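I've now had the Stuvetti soup kettle for 12 weeks, long enough to stop being polite about it, and I still love the thing. My old one was a hand-me-down that burned lentils if you so much as answered the phone. The Stuvetti doesn't. I've left pea and ham in it from mid-morning until the last bowl went out and the bottom came clean with a soft brush.

I run a small lunch counter in Grurnville with Manon McIntyre, and we sell soup four days a week. Manon wanted the Miridetti, which is cheaper and lighter to carry. We borrowed one in April and it was fine for thin soups, but anything with barley in it caught at the edges (and the dial was so stiff she ended up using a tea towel to turn it).

What I like most is how gently it heats. You set the dial low, give it a good half hour, and it stays where you put it - no sudden boiling, no skin on the tomato. The pot lifts out easily when full, though I'd still want two hands and a clear path to the sink.

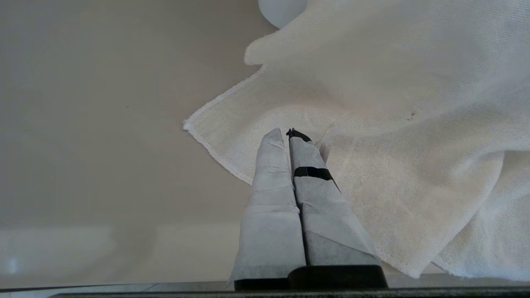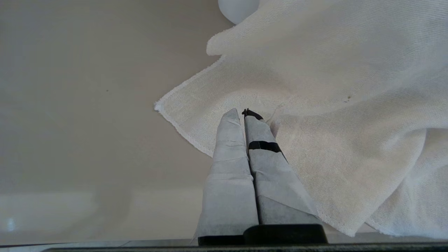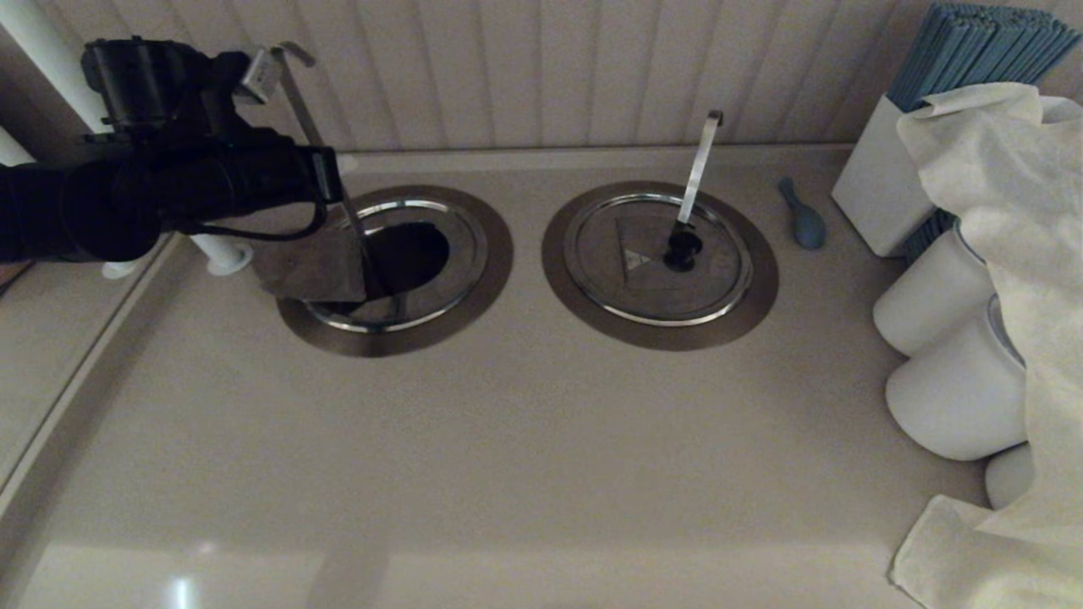
*Photos: Evander Mackay*

Now the grumbles. The flex is too short, and ours only reaches if the toaster moves. The booklet is dreadful as well, with four pages on descaling and one line on which setting to use for what. For the record, we use three for broth, four for anything thick, and we never go near the top setting once the soup is hot.

Paquette sell a spare pot for it and I'd get one straight away if you do two soups a day. Swapping takes a minute, and you can have the second one ready in the fridge - just warm it properly on the hob first, as the kettle is made for keeping soup hot and is painfully slow from cold.

Ours has done 586 bowls so far, going by the till, and it's had one new knob in that time. The old one cracked when I dropped a ladle on it, so I can't blame Stuvetti for that! The replacement came in the post and pushed straight on.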